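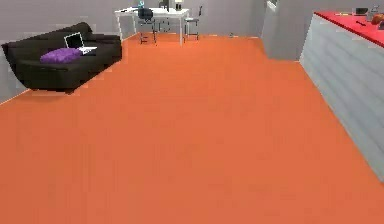 Stitham will collect old sofas by appointment from February

Search this site Search Go

The town of Stitham is changing the way it takes away large furniture. From February, people who want to get rid of a sofa, an armchair or a bed will book a pickup first, and the pieces that are still good will go to a new reuse hall on Bielecka Street. The rest will be taken apart there, and only what is left after that will go to the waste plant.

The town council agreed on the change last month after a long discussion. The old system, in which everybody put furniture on the sidewalk in the same week in spring and again in fall, will end. The last street collection has already taken place.

According to the report that was given to the council, 443 sofas and armchairs were picked up in the last fall collection alone. Almost all of them had stood outside for at least one night, and it had rained for most of that week. A sofa that has become wet through can in most cases not be used again. The filling holds the water for a long time, and the cover starts to smell before it has dried. The report says that many of these pieces would have found a new home if somebody had kept them under a roof.

How the booking works

A pickup can be booked by phone or at the town hall information desk. An online form will follow later in the spring. The person who books tells the town what kind of furniture it is, on which floor it stands and whether there is an elevator in the building. After that the town gives a morning or an afternoon, and the truck comes in this window.

Each household can book three pickups in a year without paying. From the fourth one, there is a fee of 30 dollars per visit, and it does not matter if the truck takes one chair or a full set. Households that moved in or out during the year can ask for one more free pickup. They need to show the rental contract or another paper with the date of the move.

The furniture should stay inside until the truck arrives. This is the part of the new rules which caused the most questions at the public meeting. Some residents said that they live alone and can not carry a sofa down the stairs, and others asked what happens when they are at work. The town answered that the crew will carry furniture down from any floor, but someone who is at least 18 has to open the door. It can be a neighbor. In buildings with a locked hallway on the ground floor, the furniture may wait in the hallway if the landlord agrees and if the way to the exit stays free.

Who puts furniture on the sidewalk without a booking will first get a letter. The town says it does not plan to give fines during the first months, as many people are used to the old dates and will need some time.

A hall that was empty for years

The reuse hall is in the former carpet store on Bielecka Street, near the bus turnaround. The store closed a long time ago and the building belongs to the town. It has a loading door at the back, a dry floor and good light in the front part, where the large windows are. The heating had to be repaired. The roof was checked in the summer and is in order.

Grullance, a furniture repair company from the Brurkik district, will run the hall for the town. The company already repairs chairs for the schools and has a workshop for covers and filling. It will move part of this workshop to Bielecka Street, so that visitors can see how the work is done – at least through the glass door, because the machines are loud and there is a lot of dust.

When a sofa comes in, it is looked at on the same day. The workers check the wooden parts, the springs and the legs, and they look in the seams for insects. A piece with insects is closed in plastic at once and does not go into the hall at all. Stains are less of a problem than most people think. A cover can be washed or changed, but a broken back is a lot of work, and often it is not worth it.

Prices in the hall will be low. A small armchair will cost less than a new office chair, and a sofa for three people will cost less than its delivery would from a normal store. People who get housing aid can take one large piece per year for free. Nothing can be reserved by phone. The town explained that this rule came from the experience of other places, where the best furniture was reserved in the first hour and then not picked up for weeks.

What people asked for

Before the decision, the town sent a short list of questions to homes in Brurkik and in the streets around the station. Of those who answered, 81 percent said they would rather give a sofa away than throw it out. Many wrote on the same sheet that they had tried to do so and had found no one with a car big enough. Some had paid a private driver and later saw their furniture lying beside a country road. These comments were read out at the public meeting, and they probably helped the plan more than the numbers did.

Not all answers were friendly. One resident wrote that the street collection was the only time in the year when you could find a good table for nothing, and that the town is now taking this away and selling it. The same point came up again at the meeting. In the old weeks, people walked from street to street in the evening, and students in particular furnished whole rooms in this way. The council changed the plan a little after hearing this. Every three months there will now be a free afternoon in the hall, and small things such as stools, shelves, lamps and cushions that have been in the hall for a longer time can be taken home without paying.

Several store owners near Bielecka Street asked about parking. There are only a few places in front of the hall, and the bus needs space to turn. Visitors who want to load a large piece will have to use the entrance at the back. The sign for it has been ordered.

What does not change

Refrigerators, stoves and other electric devices are not part of the new pickup. They still go to the recycling yard, or back to the store when a new one is delivered. The same is true for paint, tires and building waste. Mattresses are a special case. The truck will take them, but for hygiene reasons they are never sold in the hall, also not when they look new.

Carpets can be handed over if they are rolled and tied. Glass from tables and cabinets should be taken out and wrapped in a blanket or in paper, and the crew should be told about it. Drawers must be empty. Grullance says that in its own workshop it has found keys, letters, medicine and once a full set of silver spoons inside furniture that was given away. Such things will be kept at the town hall for a while, but it is much easier if the owner looks between the seat and the back first – most lost things are there.

Residents of the villages outside Stitham can use the hall as customers, but they can not book the truck. Talks about this have started. The problem is the distance, as one tour to the last village and back takes almost half a working day.

Costs

The town expects that the new system will cost about the same as the old one in the first year. The street collection needed extra trucks and extra people for a short time, and these had to be rented from outside. The new one needs a single truck the whole year. Less furniture at the waste plant will also mean a smaller bill, but how much smaller is not known yet, and the council did not want to put a number into the budget before it has seen the first results. A report is planned for the fall.

If the hall makes more money than it needs, the extra amount will go into a better washing machine for covers. The one that Grullance uses now is old and too small for the cover of a corner sofa, which has to be washed in parts.

Opening hours

The hall on Bielecka Street will be open in the afternoon, and on some days until 7 p.m. The exact days will be printed in the town paper and will hang on the door. On the first day there will be coffee, and the workshop will show how a loose armrest is glued and how a chair seat gets a new cover. Visitors can bring one small chair from home for advice. Large pieces should please not be brought without a booking, also not on the first day, as the space behind the loading door is needed for the truck.

Phone bookings start two weeks before the first tour. The number will be the same as for the town hall information desk. Callers should have the measurements of the furniture ready, and for a sofa also the width of the narrowest door on the way out.

This site uses cookies to remember your settings. By continuing to read you accept this. Accept More information

Contact | Copyright Stitham Local News | Back to top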